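Dec 15, 2024
Glue notebook, bench 2

Third go at the wheat paste for the Gastia box labels. The first batch went lumpy and the second went sour over the long weekend, which the whole hallway was kind enough to point out. Going back to the July recipe, as written down by Perla Tovar in pencil on the inside of a cupboard door, where all our best documentation lives.

Recipe as made: 60 g flour, 500 ml water. Cold water first, a splash at a time, whisked until it looks like pancake batter made by someone with no ambitions. Then the rest of the water, low heat, stir without stopping. I stopped once to answer the phone. It was a wrong number. There is now a skin on the bottom of the pot that I am calling a sample.

Took it off the heat when the spoon left a track. Strained it through the old Nenetti sieve, the one with the bent rim, and got maybe a teaspoon of lumps. Much better than last time.

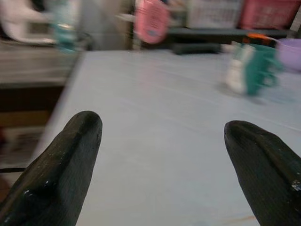 Tabletop, two dark fingers, paste not shown.

Test strips: 3 on the Nilsuwan paper, 3 on plain brown kraft. Brushed on thin, left 5 minutes, pressed under the big dictionary with wax paper between. The Nilsuwan curled toward the paste side like it wanted to go home. The kraft lay flat and asked for nothing. Damping the back of the Nilsuwan before pasting should fix the curl, and I knew that, and it is written on page one of this notebook in my own handwriting.

Peel test after lunch. Kraft tore before the bond let go, good. Nilsuwan lifted clean at one corner on two of the strips, not good, though I blame the curl.

Tried the Zestis stick glue on a scrap for comparison. Holds fine, smells like a dentist, will not come off again for anybody. Not for the labels. Possibly for the loose drawer handle.

To do: damp the backs and rerun. Clove oil in the next batch, two drops, NOT a capful. Jar in the fridge is dated and marked GLUE on the lid and both sides. Perla, please don't put it back next to the yogurt.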